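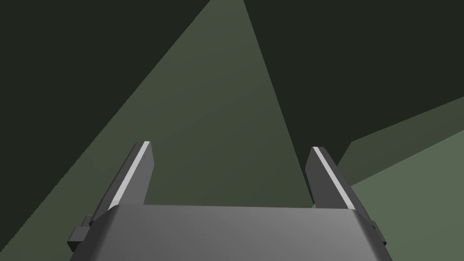 N.º 271 · pág. 34

Truques da casa: as facas, a tábua e a gaveta que não fecha

Cá estou eu outra vez, com os dedos ainda a cheirar a limão de ter passado a manhã a limpar tábuas. A Celina Brzozowska escreveu-me em março a pedir uma página só sobre facas e eu fui adiando, adiando, e agora já não tenho desculpa!

Começo pelo que mais me perguntam: afiar em casa. Eu uso uma pedra de duas faces, das normais, e ponho-a de molho enquanto tomo o café. Depois assenta num pano molhado e bem torcido, para não fugir pela bancada (já me fugiu, e foi um susto). Começo pela face grossa só quando a faca está mesmo mal, daquelas que esmagam o tomate. Se ainda corta mas arrasta um bocadinho, vou direta à fina. Passadas longas, do cabo para a ponta, sem carregar. Se ouvirem raspar muito, aliviem a mão.

Para saber se já chega, esqueçam aquilo de passar o dedo no fio. Peguem numa folha de jornal, segurem-na no ar por um canto e cortem para baixo. Se rasga, mais umas passadas.

A Isla Paterson, leitora antiga desta página, guarda as facas na gaveta com rolhas espetadas nas pontas. Experimentei e resulta bem nas pequenas. Nas grandes prefiro uma capa feita com cartão grosso dobrado ao meio e fechado com fita, que custa zero e dura meses. Quando fica nojenta, faz-se outra.

Agora a tábua. Sal grosso, meio limão, esfregar com força no sentido do veio, deixar ficar enquanto se arruma o resto da cozinha e passar por água. Secar sempre em pé! Eu encostava a minha deitada ao lado do lava-loiça e ela empenou toda, parecia uma telha. De vez em quando leva óleo mineral, uma camada fina com um pano velho, e fica a noite inteira a beber. Azeite não, que ganha ranço e depois até o pão sabe àquilo.
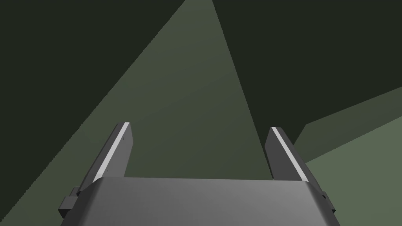 A gaveta dos talheres lá de casa andou meses a prender a meio, e eu a empurrá-la com a anca como se fosse culpa dela. Tirei tudo para fora, aspirei as calhas e passei um coto de vela nas laterais, para cima e para baixo. Melhorou muito. O que ainda raspava era a divisória do meio, que tinha ficado torta. As duas peças compridas devem correr direitinhas, à mesma distância uma da outra de ponta a ponta; as minhas estavam como aqueles dois dedos cinzentos-escuros ali em cima, mais juntos lá ao fundo do que na base, e claro que o tabuleiro entalava. Desapertei, acertei com uma régua de 29 centímetros (era de 30, o cão tratou do resto) e voltei a apertar.

Se a madeira inchou com a humidade, tenham paciência e não vão já à lixa. Deixem a gaveta de fora uns dias, num sítio arejado e à sombra, e vejam se volta ao lugar. Só depois uma lixa fina, pouco de cada vez, a experimentar pelo meio.

E uma coisinha para os puxadores que andam à roda: tirem o parafuso, ponham uma gota de verniz das unhas transparente na rosca e voltem a apertar. Os meus aguentam-se desde a primavera, até o do armário dos tachos, que leva puxões todos os dias.

Para a próxima falo das formas de bolo agarradas. A Mayuree Chantharasri já me mandou o método dela com bicarbonato e vou testá-lo na pior que cá tenho.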